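Elbridge workshop - kitchen corner notebook
Print this entry | E-mail this entry

29 Jul 2023

Stores shelf, second go. Came in for two hours to get the food stuff sorted before the Nordin lot arrive and want feeding. Pens all dry again, so typing this up straight off.

Oil and cups first.

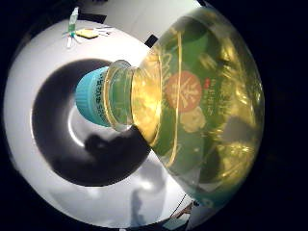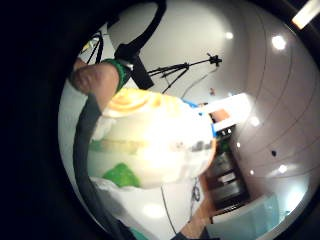

Decided: cooking oil goes on the bottom shelf from now on, all of it, caps up, on a tray. Had it up top since April and I've never liked it. Big bottles are heavy and the shelf bows. Tray is the old baking one with the dent, fits if you turn it long side out.

Wiped down both shelves - hot water and washing up liquid, then again with a dry cloth. Sticky patch at the back right wouldn't shift. Tried bicarb. Better. Not gone. Leave it.

Cups - keep the printed ones separate from the plain. They don't nest with each other, you get a wobbly stack and then the whole lot's on the floor. Printed to the left, plain to the right. Label on shelf edge done in marker, will need redoing, I spelt seperate wrong and ran out of tape.

Dry goods: rice into the tall tub, 2,000 g fits with room for the scoop. Flour doesn't want to go in with the scoop so scoop now lives on the hook. Sugar, 700 g left, clipped shut. Salt fine. Lentils past date, binned. Tea towels in the drawer under, folded in thirds or the drawer catches.

Shelf height: raised the lower one by 21 mm, tall bottles were brushing the underside. Same pegs, next holes up for the top one. Level checked, near enough. One peg is a bit loose, wrapped it in tape (before the tape ran out).

Things to get:
- shelf label tape
- another tub same as the rice one, Grernanano do them, the square lid sort not the round
- cloths
- bin bags, the thick ones

Marko boxes are still under the bench. Not kitchen, not mine, but they're in the way of teh bottom shelf so will shove them along on the next visit. Check the tray then as well, if there's a ring under any bottle wipe it and tighten the cap.

Kettle needs descaling.

Comments (3)

benchend: round lid tubs leak flour, agree on square

K.: can the plain cups go left? I'm left handed and always reach there first

tinshed: got tape, it's in the top drawer. Vinegar for the kettle too

Contact the workshop | © Elbridge | Back to top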